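Notebook, math materials room, August

Sunday, late afternoon. Went through the bead cabinet with Rodel before the new group starts. Golden beads are complete. The short bead stair is missing a seven bar, and Polyxeni says it went home in a pocket in spring. I'll string a new one. 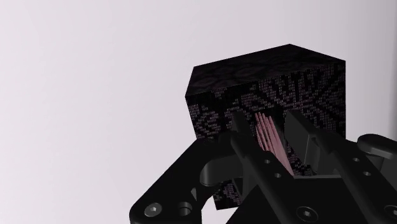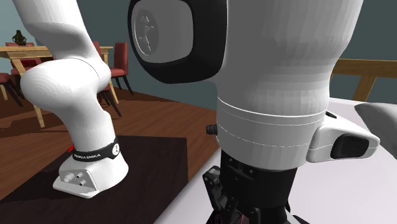
Notebook 3, p. 61

Number rods: sanded two and repainted the red sections. The old paint had lifted where the children grip the ends. Leave them on the rack until Tuesday, they still mark if you press a nail in.

Spindle boxes. Danylo wants to swap the loose spindles for thinner ones so the nine fits in a small hand. I tried it with a borrowed set and the bundle slides out of the ribbon. Staying with the thick ones for now — he can bring it up again when Yevhen is back.

Stamp game: sorted three sets into one good one and one spare. Total tiles 710 after throwing out the chipped ones. The hundreds are short by 17, so the spare can't be used for division yet. Ordered more from Sydorenko, who quoted 30 days. Ask if the red matches ours this time. Last order was closer to orange and two children sorted them as a separate group (fair enough).

Sandpaper numerals: 4 and 8 have gone smooth. Cut new ones from the fine sheet, glue is under the sink. Trace them with two fingers before they go out, the last 8 had a ridge at the crossing.

Shelf order, left to right: rods, numerals, spindles, counters, beads. Radymyr had the counters first and the younger ones went straight to them and skipped the rest. Moved back.

To do: lid for the decimal tray, felt for the underside of the rod rack, new labels. Polyxeni has the key to the cabinet until Wednesday.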